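Zervas Tenants' Forum > Building Rules > Quiet hours proposal

clukness_desk
The management office of Clukness Court invites comment on the proposed change to quiet hours. Under the draft, quiet hours would begin at 9 p.m. and end at 7 a.m. in all 53 units. The present start time is 10 p.m.
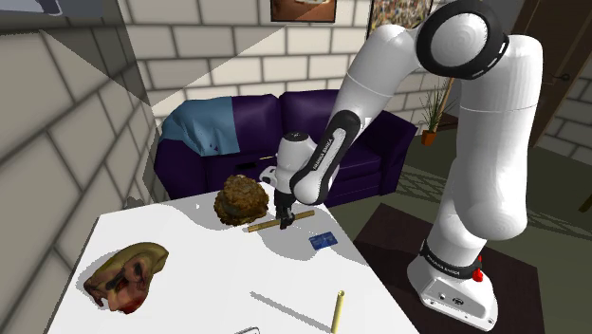
Written comments will be accepted in this thread until the end of December. Residents may also leave a signed letter at the front office.

unit40
I wish to record my objection. Many residents return from work after 7 p.m. and have only the evening for laundry and vacuuming. The present rule is adequate if it is enforced.

wudetti_east
I respectfully disagree with the previous poster. Families on the lower floors have young children, and the noise carries through the stairwell. I support the draft as written.

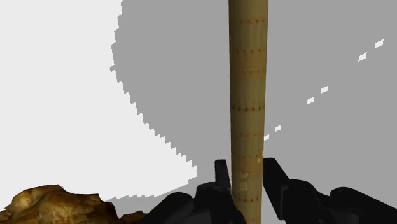
Does the draft apply to the laundry room?
The laundry room would close at 9 p.m. under section 4, with any load already running allowed to finish.

unit40
Section 4 is the part I oppose most strongly. There are 3 dryers, and they are in constant use after dinner. I request that the laundry room be considered separately.

vallar_3
I would support a separate vote on section 4. The remainder of the draft is reasonable.
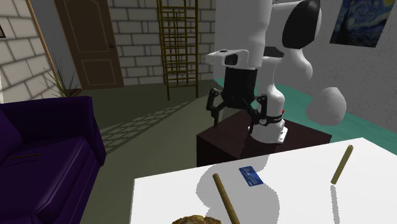
I would also ask that the office state the penalty for repeated complaints, as the current lease does not mention one.

clukness_desk
Both requests have been entered in the record. A revised draft will be posted in this thread.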